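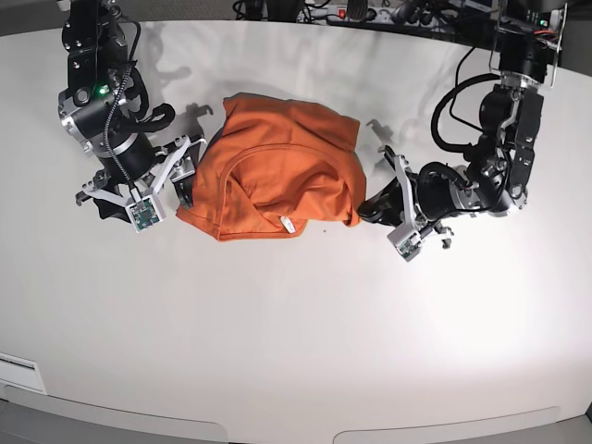

A care label is a small tag or printed panel attached to a garment or household textile that states how the item should be washed, dried, ironed and, in many markets, what fibers it contains. The label may be woven, printed on tape, or transferred directly onto the fabric with heat. On knitwear such as T-shirts, a sewn tag is usually white or off-white whatever the color of the body fabric, and a small white tag on a bright orange shirt stands out even when the garment is bunched up. Dark tags with light lettering are used on some lines but are harder to read after fading.

Placement
Common positions are the center back of the neckline and the left side seam, a short distance above the hem. Neck placement makes the tag easy to find and also shows the wearer which side is the back. Side seam placement avoids skin contact at the neck and leaves room for longer text. Where a label carries several languages, it is often made as a folded strip or a stack of strips caught in a single seam.

Materials
Polyester satin and nylon taffeta are the most widely used tapes. Satin is softer and takes fine print, while taffeta is cheaper and frays less when cut cold. Cotton tape is used on infant clothing and on goods meant to be dyed after sewing. Tape edges may be woven or slit. Slit edges are sealed with heat, and the hardened edge is a frequent cause of complaints about itching.

Printing and durability
Most labels are printed by thermal transfer, in which a heated head moves resin ink from a ribbon to the tape. Print is tested by repeated laundering followed by a visual check against an unwashed sample. In a comparison published by Yasaman Arabzadeh and Mahtab Rahimi, 2,254 labels were washed and graded in two groups, one after 100 cycles and one after 200 cycles. Resin print on satin stayed legible longest. Print on cotton tape failed first, mainly through loss of loose surface fibers – the ink itself had not dissolved.

Tagless labels
Heat-transferred labels remove the sewn tag entirely. They are applied to the inside back of the neck with a press, with a typical dwell time of 14 seconds for the Womeck film system. Cracking can occur on fabrics with high stretch, and a heavy transfer may show through a thin, light-colored knit.

Removal
Wearers often cut tags out. A cut close to the seam leaves a stiff stub, and unpicking the stitches may open the seam if the tag was caught in the main sewing line.

See also
Laundry symbol
Seam allowance
Thermal transfer printing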